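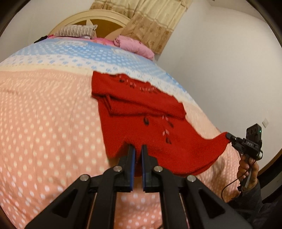

4.3 Changing the Screen on the Plisterard 20 Sifter

Only trained operators may carry out this procedure. Allow 27 minutes for a full change.

CAUTION: Isolate the power supply and lock the main switch before opening the clamp ring.

1. Close the inlet valve and let the remaining powder discharge.

2. Release the 3 clamps in the order marked on the ring.

3. Lift the lid straight up and place it on a clean surface – do not rest it on the gasket side.

4. Remove the used screen. Check it for tears, loose wires and worn edges, and record any damage in the batch log.

5. Inspect the gasket. Replace it if it is cracked or flattened.

6. Seat the new screen with the part number facing up. Refit the lid and tighten each clamp to 39 N·m.

7. Restore power and run the sifter empty for 3 minutes.

NOTE: Screens supplied by Urnby have a bonded rim and do not need the spacer ring. Remove the ring before fitting them.

If the sifter vibrates unevenly during the empty run, stop it at once and repeat steps 2 through 6. Do not load product until the fault is cleared.

Section revised May 12, 2020. Approved: Davoud Kermani, Technical Services.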